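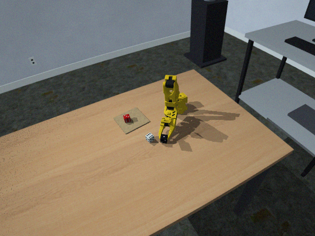
Simulated tabletop: the yellow arm's gripper at a black cube, with a white die close by and a red die on the tan board. Render: Skedudano / Ferkum.

FOR IMMEDIATE RELEASE – April

Skedudano cuts the real-world practice its small arms need, and the code is open

Hi, I'm Evelien Van Hecke, I run the manipulation group at Ferkum, and this month we finally get to talk about the thing that has eaten our winter. It's called Skedudano, and it's a way to train a cheap desktop robot arm mostly in simulation and then top it up with a very small number of real demonstrations. Eighty of them, to be exact. Our old recipe wanted 2581, and I recorded a painful share of those myself.

The idea is pretty simple (it took us long enough to get there!). We build a rendered room with a wooden table, a carpet, a desk and all the ordinary stuff that sits behind a robot in somebody's office. Then we shuffle it. Light direction, shadows, wood grain, where the dice land, how the board is turned – each training run sees around 200 versions of the same little job, which is to pick up a small cube and set it down on a square board.

Shadows turned out to matter more than I would have bet. A long hard shadow from the arm was enough to throw off our earlier policy, and it would reach for the dark patch on the table and miss the cube completely. Once we started moving the simulated light on purpose, those misses mostly went away. Black cubes are still our worst case, and the paper has a whole section on them with the failures left in.

On the real bench we ran the new policy against the old one with the same arm and the same dice. Skedudano matched it on the red and white dice and came in slightly behind on black. I'd love to say we beat it everywhere, but matching it with 80 demonstrations is what I'm excited about, since a student can record that many before lunch.

"We kept the scene boring so we could see what was breaking," says Illia Stelmakh, who wrote the renderer and most of the randomization code. "If you give the arm three small cubes and a board and it still fails, you know where to look."

The release includes the room and table models, the training scripts, all 80 demonstrations and the trained weights for the dice task. It runs on a single desktop graphics card. You'll need to calibrate your own camera, and the guide for that is still rough in places – please send us corrections.

Next up is stacking, then objects that aren't cubes. Our partners at Bakker are already trying the method on small packaging parts, and we'll share their numbers once there are enough of them to mean something.

Illia and I are doing a live walkthrough at Adport on Thursday at 3 p.m. Bring questions, and bring your own dice if you like. Press can write to either of us through the Ferkum front desk for the paper, more renders or a bench visit.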